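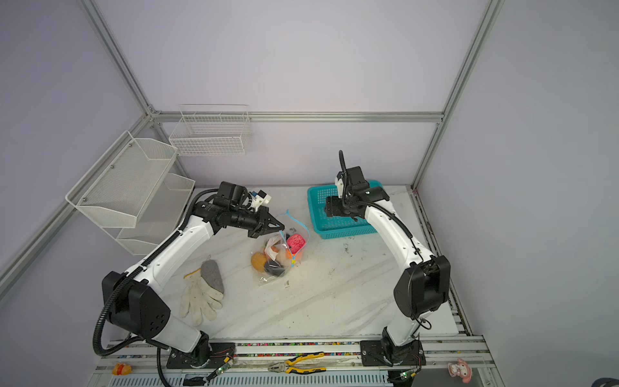 Figure 2. Small items collected in a clear zip bag, with a glove and a teal basket on the same table.

Unit 2: Sorting and storing small things
Home and Workshop Organization, September 2021
Notes prepared by Bienvenido Dumlao

In the last unit we discussed large objects, such as chairs and boxes. Small objects are more difficult, for the reason that they do not stay where we put them. Today we study three kinds of container: the bag, the basket and the shelf.

The clear bag. It is suitable for mixed items which belong to one person or one task. In Figure 2 the contents can be recognized from outside, for example the pink-red ball near the top, and the bag needs no label. The blue seal is also easy to find with the eyes. Please do not fill a bag more than the seal permits. Round items should go in first and soft items after.

The open basket. Use it for things which are taken and returned many times in a day. A basket on the table occupies working space, so consider also the wall. The white wire basket in the figure hangs on the back wall, and there is a two-tier wire shelf on the left one.

The front edge. Hand tools are often left here, like the yellow-and-black pliers. In the Brondale method, which Rhun Samuel will present in March, every tool must have one fixed place and the edge is kept free. I agree with this for long tools. For very small toys and parts I am less strict.

Gloves. Store them as a pair, flat, with the palms together. A single glove on the table should be put aside until its partner is found.

Exercise for next class
Choose one drawer at home. Write down what is in it, divide the items between bag, basket and shelf, and explain each decision in one or two sentences. Bring the list on paper.

Reading: Grube, chapter 2, and the handout on labels, page 72.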